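Tradton Household Help Forum
Category: Kitchen and Dining
Status: Open
Answers: 3

Cloth on a round table will not stay in place when the table is set

We have a round table in a shared residence kitchen at the Trimilcombe building. It is used for breakfast and for an evening meal, and residents take turns setting it. The table has a pale wooden rim, and the kitchen wall nearby is tiled, with a wire rack on it for bags.

The cloth is in two colors, light blue and orange. The difficulty is twofold. First, the line between the two colors never remains straight once people begin laying out the cutlery, and some residents have asked whether the line is meant to mark anything, such as one side for serving dishes and the other for place settings. Second, we use both Western cutlery and chopsticks at the same meal, and there is no agreed order for putting them down. At present they are placed together in one spot and each person takes what is needed.
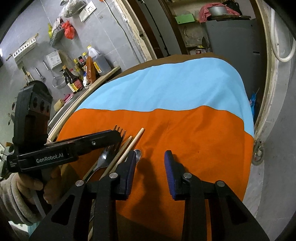
Fork, spoon and chopsticks on the orange half of the cloth.

I would be grateful for advice on the following. Is there an accepted position for chopsticks when a fork and spoon are also provided? Is there a method of holding a cloth on a round table that does not involve clips? Clips were tried in February and residents objected to them because they caught on sleeves. The house rules allow us 21 minutes between the end of one use of the table and the start of the next, so the method must be quick.

Posted Friday. Viewed 200 times.

Answer 1 (marked helpful by 47 readers)

On the matter of cutlery, there is no single rule that covers a mixed setting, and a household is free to adopt its own. The arrangement most often used in shared dining rooms is as follows. The fork is placed to the left of the plate and the spoon to the right, both with handles toward the diner. Chopsticks are placed horizontally in front of the plate, on a rest if one is available, with the narrow ends pointing left. This keeps them apart from the metal pieces and leaves the right side of the plate clear for a glass.

If the table is small, which is common with round ones, the chopsticks may instead be placed vertically to the right of the spoon. Either position is acceptable. Please choose one and post it on the wall where residents can see it. In our experience a written card settles most disagreements of this kind.

Where residents serve themselves, it is also proper to stand all of the cutlery in a single upright holder, handles up for the forks and spoons. Chopsticks should have a separate holder, with the eating ends up and out of contact with the bottom of the container. Leaving everything loose on the cloth is not recommended when the table is to be used twice in a day.

With regard to the cloth, a non-slip underlay is the usual remedy. Cut it 2 inches smaller than the tabletop all the way round. Lay the underlay, smooth it from the center outward, and then lower the cloth onto it without dragging. The underlay may be left in place between meals and washed by hand when required.

The line between the colors will still move slightly if the cloth is pulled from one side. Two residents standing opposite each other can straighten it in a moment.

Answer 2

We use a Pletau felt pad under ours and have had no complaints. It should be dried flat.

I cannot comment on the chopsticks.

Answer 3

I would respectfully disagree with the first answer concerning the underlay, at least for tables with a wooden rim. Some rubber-backed materials can mark a finished surface if they are left in place for long periods. Before leaving any underlay down permanently, test a small piece on the underside of the table for a week. A cotton felt is the safer choice.

As to the colors, a division of the cloth carries no meaning in table setting. However, it can be put to use. In the Uçar Street residence, where I assisted with the dining arrangements, one half of a similar cloth was kept for shared dishes and the other for plates and cutlery. This worked well for up to four diners seated on the same side. It was less successful with more, as those seated opposite had no room for their plates, and the arrangement was withdrawn.

Please also confirm whether the cloth has been hemmed. An unhemmed edge stretches in the wash and will not lie flat under any method.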